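Equipment budget meeting, 01/12/2021

1. Minutes of the October meeting agreed, mostly from fatigue.

2. Grippers. Asabe Obi asked for 2 more hand-held ones from Vulberg at 600 each. Jerholm is cheaper and has yet to answer an email.
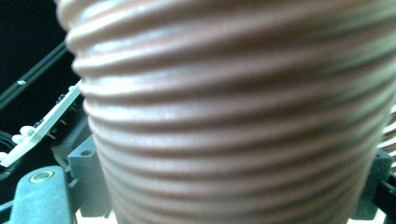
The 600 leaves out cables, as Vulberg's prices tend to. Asabe to ask again.

3. Consumables. Paper cups now have their own budget line, at 123. Wike queried this at length. 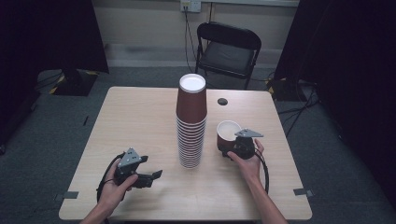 Line approved. Ilard table quote put off again.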